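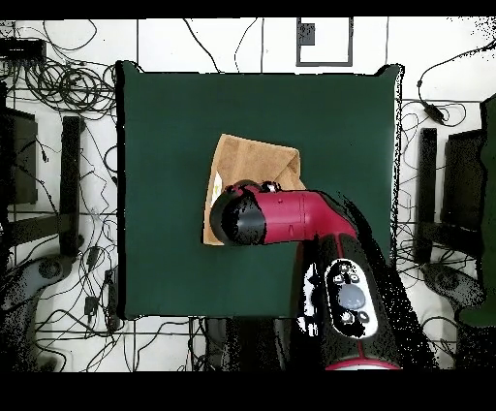

Club robot won't fold a towel reliably, how do we get past the first grab?

Asked in Student Projects

Hi everybody, long-time reader and first-time poster, so please be patient with me! I help out with an after-school robotics club and our team signed up for the household tasks round of the Kavanagh challenge, which comes up in January. The task is to take one bath-type towel that has been dropped on a table and fold it into a neat rectangle. The kids picked it over stacking cups because they thought it would be easier (I thought so too, I'll admit it).

We have recorded almost 100 demonstrations with a student guiding the arm, and we train on those with the Gruvano starter software that came in the club kit. The trouble is nearly always the first grab. When the towel lands more or less flat, the arm does a lovely job. When it lands in a heap with a corner curled under, the fingers go down somewhere in the middle of a fold, pick up two layers, and everything after that is a mess.

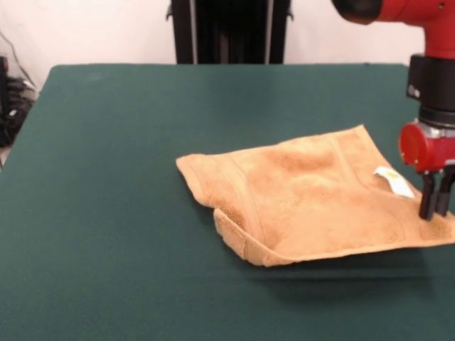
Fingers down on the right side of the towel, left corner still folded under.

Things we have tried so far: slowing the approach, lowering the grab height a little, and training longer, up to 2,000 steps. The longer training may have helped a bit but it's hard to say. Do we need more demonstrations, or different ones? The kids are 9th graders and very keen, but they are getting tired of throwing the same towel on the table.

Answer 1

More data. You need way more than that for cloth. Also check that your camera hasn't been bumped.

Answer 2

Oh, I feel for you, we went through the very same thing with our group at Indusmont last year and there were some long faces! I'd say different demonstrations before more of them. Ask your students how they start each recording. Ours were all tidying the towel a little before they pressed the button, without meaning to, so the arm had hardly ever met a real heap.

What worked for us was splitting the job in 3: find a corner and lift it, lay the towel out, then fold. We recorded the first part by itself for a couple of weeks and did nothing else. Lift one corner well clear of the table, hold it there a second, and let the rest hang before moving on. If you've got two layers you can usually tell at that point, and you can teach it to put the towel down and try again. Do record some of those second tries too, they're worth having.
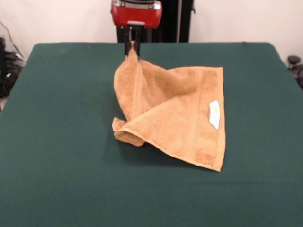

Corner lift, with the rest of the towel still on the table.

One more small thing, have the students take turns driving. Each of them grabs a little differently and I think the mix did ours good.

Answer 3

Agree with the above about splitting it up. I'd also look at your grab height again. On a felt-topped table like yours you can let the fingertips go down until they just touch, and then close. We were stopping short and pinching only the top of the pile, so the towel slid out halfway up. Not sure how you set that in Gruvano, we use Hestavex and it's under the arm limits page.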